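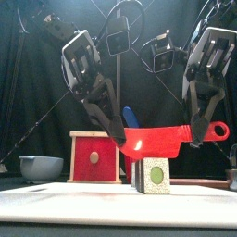 Módulo 3. Utensilios de medida y porcionado
Curso básico de cocina y almacén — Apuntes de Kyung-tae Shin
Aula 501

1. Palas y cucharones

La pala sirve para pasar producto seco (harina, arroz, legumbre, azúcar) del envase grande al recipiente de trabajo. Las de plástico rojo son ligeras y se distinguen bien dentro de un saco. El fondo ancho y poco profundo carga deprisa, pero derrama si se inclina antes de tiempo. Se agarra por la parte acanalada del mango. El agujero del extremo es para colgarla; no se guarda enterrada en el producto.

2. Cuencos con pico

El cuenco de cerámica con pico se usa para líquidos y mezclas fluidas. Se coloca con el pico hacia el lado por el que se va a verter. Para seco vale cualquier cuenco de boca ancha.

3. Cajones y cajas pequeñas

Las cajas de madera con frente de color y pomo se reservan para piezas sueltas: pinzas, etiquetas, tapones. Nunca alimento sin envasar. Se limpian con paño apenas húmedo y se dejan abiertas hasta que sequen.
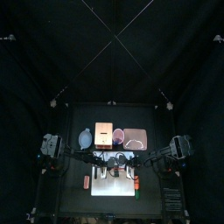
4. Orden de la mesa

Antes de empezar, la superficie se despeja y se pone delante, en el centro, la pieza con la que se va a trabajar. Lo demás queda detrás o a los lados. Si hay que cruzar un brazo sobre otro para alcanzar algo, la mesa está mal puesta.

Secuencia de la práctica:
Tarar el cuenco vacío.
Llenar la pala al ras, sin apretar.
Verter en dos veces y anotar el peso.
Repetir hasta llegar a 600 g.
Colgar la pala y pasar el paño.

Diferencia máxima admitida: 10 g. Tiempo: 40 minutos, recogida incluida.

5. Para la próxima sesión

Leer la ficha Merkstead sobre envases herméticos — solo el primer apartado — y traer la hoja de pesos rellena. Quien falte a la práctica puede recuperarla en noviembre, con el segundo grupo.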